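吃了两年甲状腺药以后，我才弄懂的一些小事

先说声抱歉，这篇拖了很久。去年7月就写了个开头，后来一直存在草稿箱里，偶尔打开改两个字又关上。今天是2018年1月9日，外面刮大风，哪儿也不想去，就泡了一壶大麦茶，打算把它写完。

我是桥本甲状腺炎，后来变成甲减，每天早上吃一片左甲状腺素。老读者大概都知道，新来的朋友可以翻翻以前的几篇，写得很乱，但确诊那阵子的心情都在里面了。有人留言问我，吃药不就是吃药吗，有什么好写的？我当初也是这么想的。医生开了方子，说早上空腹吃，我点点头就走了，路上还在想中午吃什么。结果头半年我的指标上上下下，医生把剂量调了又调，我自己也跟着忽冷忽热，心里急得很，总觉得身体在跟我作对。

后来换到Pellska诊所复查，那边的医生问得特别细。她问我几点起床，几点吃药，用什么水送，早饭吃什么，喝不喝咖啡，有没有吃钙片。我一样一样老老实实答了：七点起床，药和早饭一起吃，有时候用豆浆送，吃完马上一杯咖啡，钙片嘛，怕忘了，就跟药放在一个小盒子里一起吞下去。她听完放下笔，笑了一下，说那我们先不急着加药，先把吃法改一改。

就这么一句话，我记到现在。

豆浆、咖啡、钙和铁，都会影响这个药的吸收。我每天吞下去的那一片，真正吸收进身体的有多少，谁也说不清，时多时少，指标当然也就跟着晃。她给我定的规矩很简单：醒来先用一杯白水把药吃了，过一个小时再吃早饭，咖啡跟早饭一起或者更晚，钙片挪到晚饭以后，跟药至少隔开四个小时。剂量一点没动，过了两个月再去抽血，数值比之前稳多了。我拿着单子在走廊里看了好几遍，又高兴又有点懊恼，早知道这样，前面那半年少折腾多少啊！

不过说起来容易，做起来也有它的难处。我是个早上不太清醒的人，闹钟响了以后常常要在床上再赖一会儿，脑子里像塞了棉花。起先我把药放在厨房，想着烧水的时候顺手就吃了，可是一进厨房就闻到面包味，手比脑子快，等想起药来，面包已经咬了半个。后来我把药盒和一个带盖的水杯搬到了床头，闹钟一响，先坐起来吃药，再躺回去赖床。这样一来，赖床的工夫正好算进那一个小时里，赖得心安理得。我先生说这是他见过最正当的赖床理由。

药盒我也换过好几个。最早那个是超市里随手买的，盖子松，放在包里一晃就开，药片滚得到处都是。现在用的是Nundel的一周小格子药盒，普普通通，每格一天，吃没吃一眼就看得出来。我以前老是站在那里发愣：今天到底吃了没有？有了格子，就不用再跟自己的记性较劲了。不过这药怕潮怕光，所以我只分装一周的量，剩下的都留在原来的包装里，放在抽屉深处，不放浴室，也不放窗台。
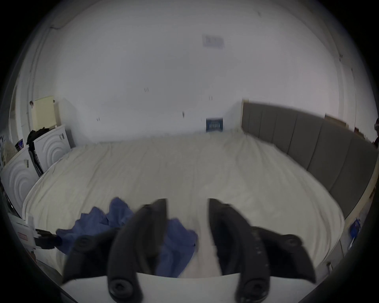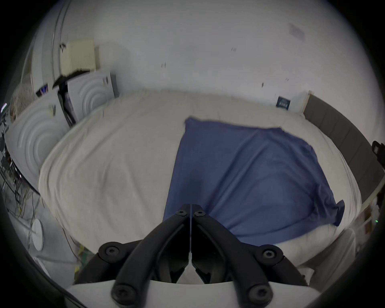

漏吃了一次，第二天要不要吃两片补回来？

我问过医生，她的意思是当天想起来就当天补上，还是尽量空腹；要是到了第二天才想起来，照平常的量吃就好，别自己加倍。这个药在身体里代谢得慢，偶尔漏一天，一般影响不大，要紧的是别经常漏。每个人情况不一样，心脏不好的、怀孕的朋友，一定先问自己的医生。

再说说复查。抽血那天早上我是先抽血再吃药的，药带在包里，抽完了找个地方坐下，就着白水吞了，再慢慢走去吃早饭。诊所楼下有家叫Birhane的小咖啡馆，鸡蛋饼做得很厚实，我每次复查完都去那里坐一坐。先要饼，咖啡让他们晚一点上，店里的姑娘一开始觉得我怪，现在见了我就说，还是晚点上对吧。这种被人记住的感觉挺好的，生病的日子里尤其觉得暖和。

还有一件事我也想提醒大家，就是那种“头发皮肤指甲”的复合维生素。里面常有生物素，有的剂量相当高，会干扰某些甲状腺的化验，让结果看着不对。我有一阵子掉头发掉得厉害，自己买来吃，完全没想到要告诉医生。那次的结果跟我的感觉怎么也对不上，医生追问了半天，我才想起包里那瓶东西。停了一段再去验，就讲得通了。从那以后我去看病都带一张单子，吃的用的全写上，连鱼油都写，宁可啰嗦一点。你们也知道，我本来就啰嗦。

记录方面，我试过手机上的Wavard，可以填每天几点吃的药、睡得怎么样、心跳快不快。用了一段时间，图表是挺漂亮的，可我这个人一看到曲线往下掉就紧张，晚上睡不着还爬起来填“睡不着”，填完更睡不着了。后来就改回用笔记本，一天一行，写得很短，比如“手脚凉，中午好些”，或者“今天爬楼不喘”。复查前翻一翻，挑几条要紧的跟医生说。适合用软件的人当然可以用，我姐姐就用得很好，她血压的记录整整齐齐，我看了都羡慕。

钱的事也有人问。药本身不贵，贵的是来回跑医院和各种听别人说有用就买的东西。我翻了一下去年的账，光是乱七八糟的保健品就花了将近2,000块，什么海藻粉啊，什么排毒茶啊，现在想想真是心疼。尤其是海藻粉，含碘很高，对桥本的人未必合适，我是吃完半罐才去问医生的，她让我停了，剩下半罐我就扔了。维生素D倒是医生看了化验单以后让我补的，每天1,000单位，跟晚饭一起吃，这个我一直坚持着。可是这也是按我的单子来的，你们别照着我的数字吃。

至于硒，留言里问的人特别多。有些文章说每天200微克能让抗体降下来，我也动过心，打印出来拿去给医生看。她很耐心地看完了，说抗体降不降，跟人舒服不舒服、以后用不用吃药，还不能画等号，吃多了也会有问题，我平时饮食又不缺，就先不吃。我就听了她的。要是你的医生跟你说了别的，那也有他的考虑，多问两句就是了，别不好意思。我从前就是太不好意思，总怕耽误人家时间，结果耽误的是自己的时间。

最后讲讲累。有朋友说，指标都正常了，怎么还是累呢？我也有这样的日子。医生让我查了铁蛋白，果然偏低，铁剂又得跟甲状腺药隔开，于是我的一天就成了早上一样、下午一样、晚上一样，像小时候的课程表。刚排的时候觉得麻烦，贴了张纸在冰箱上，走过来走过去都看一眼，过了几个星期也就习惯了。现在下午那段最难熬的时候好了一些，能去河边走一圈，走到桥那里再折回来。走不动的日子我也不勉强，把衣服收了，把汤炖上，就算过了一天。

下回想写写冬天怕冷这件事，我攒了好几双厚袜子要跟你们讲。茶凉了，我先去续点热水，有什么问题照旧写在下面，我会慢慢回的。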